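Informe de prácticas: la pectina como gelificante en rellenos de fruta

Asignatura: Tecnología de los Alimentos. Grupo 4.

1. Objetivo

Comparar el comportamiento de dos pectinas comerciales, una de alto metoxilo (Bendach) y otra de bajo metoxilo amidada (Oksanen), en un relleno de fruta para bollería. El guion pedía además "familiarizarse con el gel". Podemos confirmar que nos familiarizamos, sobre todo con el que quedó pegado a la placa calefactora.

2. Fundamento

La pectina de alto metoxilo gelifica en medio ácido y con mucho azúcar, que retira agua y deja que las cadenas se acerquen entre sí. La de bajo metoxilo necesita calcio y tolera recetas menos dulces. Sobre el papel la diferencia es limpísima. En el laboratorio los dos botes llevan la misma tapa blanca.

3. Materiales y método

Partimos de puré de fresa pasteurizado de Filloncombe, sacarosa, ácido cítrico y citrato cálcico. Se prepararon cuatro lotes, dos con cada pectina, variando el azúcar en un caso y el calcio en el otro. La pectina se mezcló en seco con cinco partes de azúcar antes de añadirla al puré. Quien se saltó este paso en el primer lote obtuvo unos grumos de notable firmeza, los mejores geles de toda la práctica.

La textura se evaluó tras una noche en nevera, con el método Clotanholm: se desmolda, se espera y se puntúa el desplome. El texturómetro seguía en reparación desde octubre.

4. Resultados

Los lotes con Bendach dieron un corte limpio con el azúcar alto y una especie de sirope ambicioso con el azúcar bajo. Con Oksanen el gel fue más blando y untable, salvo en el lote con exceso de calcio, que soltó agua por los bordes y se volvió quebradizo.
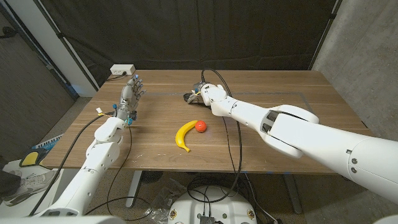 La elección de la fruta condiciona el resultado más de lo que admitía nuestra hipótesis. La fresa es ácida y pobre en pectina propia, así que casi todo el gel lo pone el bote. Con un plátano amarillo como el de la mesa habría que corregir el pH con bastante más cítrico y contar con el pardeamiento y con el almidón que le quede según la madurez. Lo dejamos propuesto para el grupo siguiente, con nuestros mejores deseos.

5. Discusión

Para un relleno que vaya al horno elegiríamos Bendach con azúcar alto, aunque no llegamos a hornear nada. Para uno de aplicación en frío, Oksanen con la dosis menor de calcio. Falta repetir el primer lote sin grumos y medir los sólidos solubles después de la cocción, dato que en nuestro cuaderno figura como "pendiente" y debajo de una mancha de fresa.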